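How to Speak at a Township Board Meeting

Print | E-mail
Reading time: 2 minutes

Patberg Township sets aside time for public comment at every regular board meeting. Speakers get 90 seconds each. The steps below also apply in Gedine, except where noted.

1. Find the agenda. It is posted on the township website and on the door of the hall on Mok Road. Look for the item number and write it down.

2. Fill out a speaker card. Cards are on the table inside the entrance until 6:30 p.m. In Gedine you sign up by e-mail before noon.

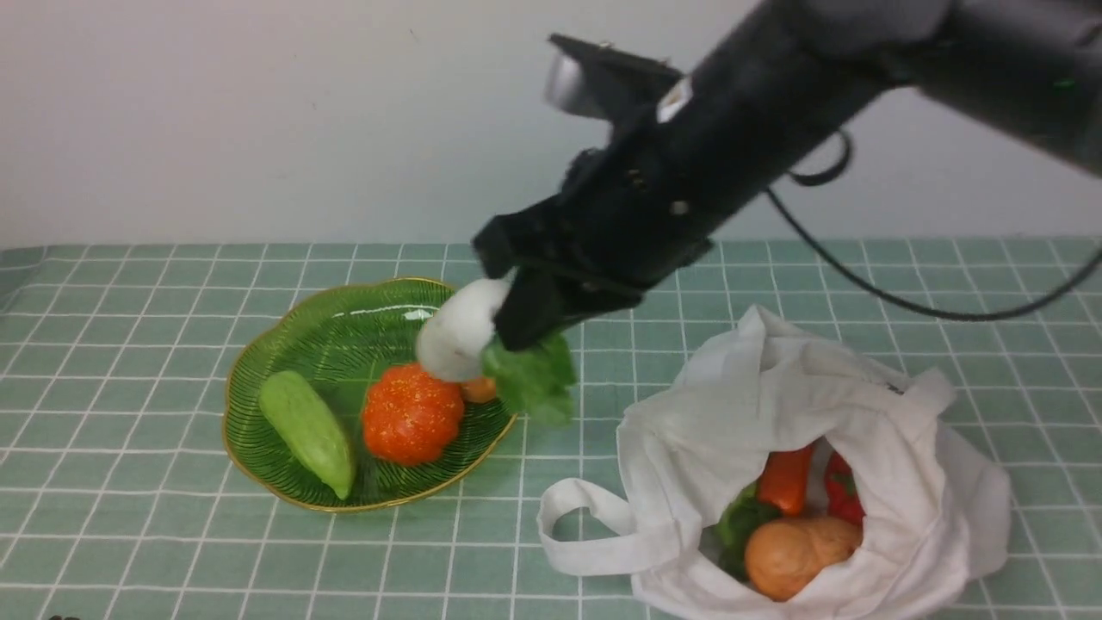
3. Write out what you plan to say. At a normal pace, 90 seconds is a little over half a page of double-spaced type. Say in your first sentence what you want the board to do: vote yes, vote no, delay the vote, or change a section.

4. Stick to one subject. If you are there about the 18 parking spaces on the square, leave the sewer rates for another night.

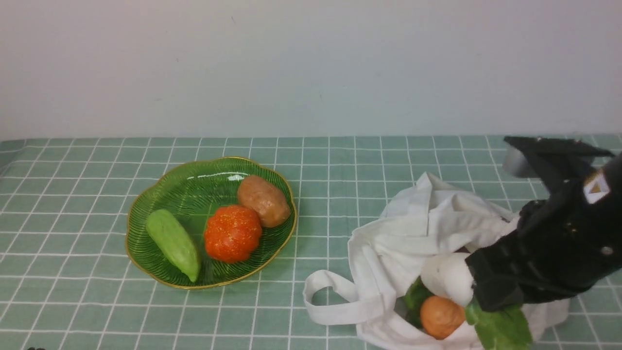 Zoning items need more preparation than the rest. Read the actual ordinance, as the summary often leaves out definitions. The farm stand rule is a good case. It covers produce "grown on the premises," so a stand with a pumpkin on the table is treated differently depending on which side of the property line it was picked. Quote the section number if you object to the wording.

5. Bring copies of anything you want the board to read. Hand them to the clerk before the meeting is called to order.

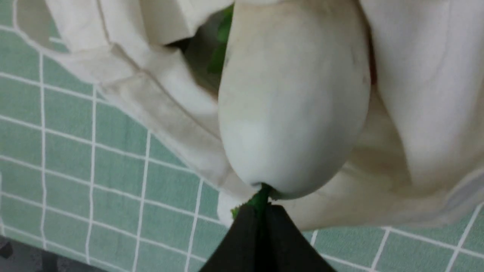 6. When your name is called, give your name and street, then begin. Board members usually do not answer questions during comment.

7. Follow up in writing. Letters of up to 700 words are added to the record if they arrive before the minutes are approved. The April minutes are approved in May.

Print this page | E-mail to a friend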